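## 3. Before you order: working out what you need

I've set up hand-held grippers for our own group and for Dalia Ouali's, and both times I spent the money in the wrong order. So please read this part with a pencil before you send anything to Kitell or anyone else.

1. **Write down the jobs first.** Walk round the room you'll be working in and list what people will pick up and where they'll put it down. Bathroom and salon fittings have curved rims and awkward reaches, so bottles and other rounded things went to the top of our list.
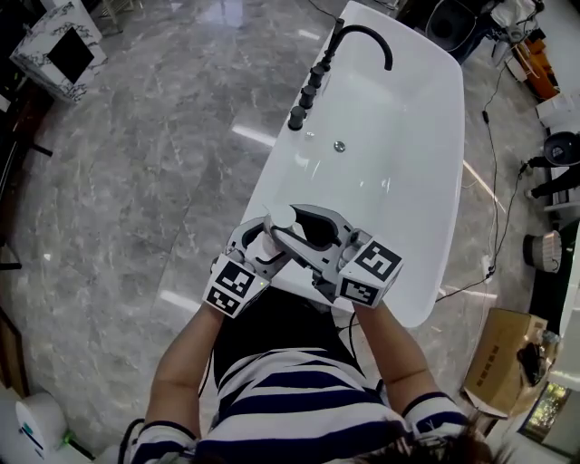
Then mark the widest and the heaviest item on your list. Those two decide which jaws you buy, and I'd settle them before looking at a single price (I didn't, and Hajar Lamrani still brings it up).

2. **Price the whole kit.** Our quote from Tinden came to 1,759 for each station, and I happily took that as the final figure. It left out spare jaw fingers, cables and printed marker cubes! Put another 300 per station aside for those.

 > **Note:** Ask whether head straps are included. Ours were a separate line on page two.

3. **Decide how many stations you can really staff.** We budgeted for 12 and ran three for nearly the whole of June. Start small, then order the rest once your rota holds up.

4. **Plan the power and the floor.** Measure from each fitting to the nearest socket, going round the walls, and buy cable to suit.

 > **Caution:** Keep cables off walkways, and keep power strips well away from any basin or tub that's plumbed in.

5. **Borrow before you buy.** Uchenna Oyelaran talked Hamdy into a fortnight's loan for us, and we changed half our order afterwards. Try the grip at the lowest and the deepest spot you've got, for a full session, with the head strap on.
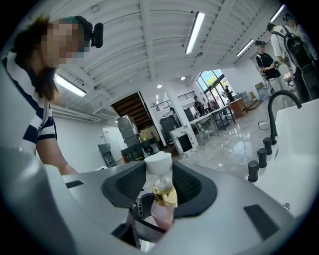

6. **Get the delivery dates in writing.** Jaws and straps came to us weeks apart, so ask for one shipment if you can.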